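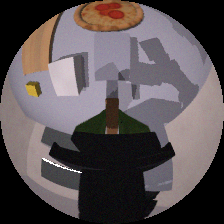
What does it cost to get an old accordion playing again? Usually more than the owner paid for it. A full overhaul at the Kovačević workshop in Irmont starts at $878, and plenty of the instruments that come through the door were bought at estate sales for less than the price of a decent pair of shoes.

People pay it anyway. The waiting list at Kovačević is into next spring, and the shelves in the back room hold instruments in every state of repair, most with a paper tag tied to the bass strap. The tag gives the make, the owner's phone number and a short note on the complaint. "Wheezes." "Low A sticks." "Smells."

The smell is a real problem. An accordion is a box of wood, cardboard, leather, cloth and wax, and it breathes in whatever is around it. One that spent its life in a smoky dance hall will go on smelling like it. Mildew is worse, and the shop turns away instruments with mold deep in the bellows.

**What goes wrong**

Most accordion reeds are held onto wooden blocks with a mix of beeswax and rosin. The wax gets brittle with age. When it cracks, air leaks around the reed plate and the note goes weak or starts to buzz. In a bad case the plate drops off altogether and rattles around inside. Heat will do the same job faster, so a summer afternoon in a parked car can ruin an instrument that had lasted for decades.

Then there are the valves, the small strips of leather or plastic that cover the reed on the side not in use. Leather valves curl as they dry out. A curled valve makes a note slow to speak, or gives it a little slap at the start. A large piano accordion has hundreds of them, and in an overhaul they all get replaced.

Rust on the reeds is the third thing the shop looks for. Light rust can be cleaned off with care, though it changes the pitch, and the reed has to be tuned again afterward. Heavy rust means a new reed, and matching a new reed to its old neighbors takes time.

Tuning comes last and takes the longest. Many accordions sound two or three reeds for each note, with one set slightly sharp to give the wavering sound called musette. Players argue about how much waver is right. Irish session players have mostly moved toward a drier sound over the years. Polka and French players often like it wetter. The shop asks every customer to bring a recording of the sound they want, and a good many can't find one.

**New or old**

For a beginner the choice is hard. A new Heline student model with 48 basses sells for $1,899, comes with a warranty and works on the first day. An old Italian instrument with handmade reeds may sound far better once it's restored, but the buyer has to know what to look for, and the repair bill comes on top.

The 12-bass instruments are a separate case. They are small, light and cheap, and they turn up in attics all over the county. Most were sold to parents of children taking lessons, and many were barely played. Repairing one properly costs nearly as much per reed as repairing a big one, so owners are often told it isn't worth it. Some go ahead regardless – it was a grandmother's, or it's what they learned on.

The Drulonel dance, held once a month in the grange hall outside Irmont, keeps two of these small boxes to lend. A borrower gets one for a season and brings it back in September. The dance pays for straps and small repairs from the door money. Both instruments were out when I visited, and there were names down for the next turn.

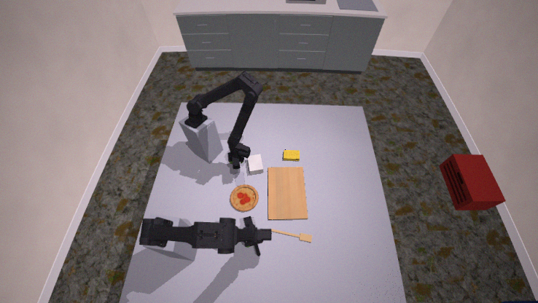

A regular at the Drulonel dance told me that lending out 12-bass boxes was a mistake, that anyone serious outgrows one by the first winter, and that the money would be better put into a single full-size instrument with good reeds. "You learn your left hand on the real thing or you learn it twice," was the argument.

The organizers see it differently. A full-size accordion can weigh more than 20 pounds, and plenty of adults who try one at a workshop put it down after ten minutes. The small ones go home with people. Several of the players who now sit in with the band started on a loaner, and at least one of them still plays a small instrument by choice. Waltzes and simple reels don't ask for many bass buttons.

**Before you take it in**

There are a few checks anyone can do at the kitchen table. Undo the bellows straps, hold the instrument by the keyboard side and let the other side hang without pressing a key. The bellows should open slowly. If they drop, there's a leak. Play each key in both directions, pull and push, and write down the ones that sound wrong. Try every switch. Look at the corners of the bellows for worn tape.

Don't take the reed blocks out, and don't put oil on anything. The workshop sees a lot of oil. It gets into the leather and onto the reeds, and cleaning it off can add days to a job.

Store the instrument in its case, standing on its feet the way it sits when played, so the valves hang properly. Keep it out of the basement. And play it. An accordion left alone for years ages worse than one that gets an hour a week, and the keys tend to stick first in the octave that was never used.

Kovačević takes walk-ins for estimates until noon. Repairs are by appointment.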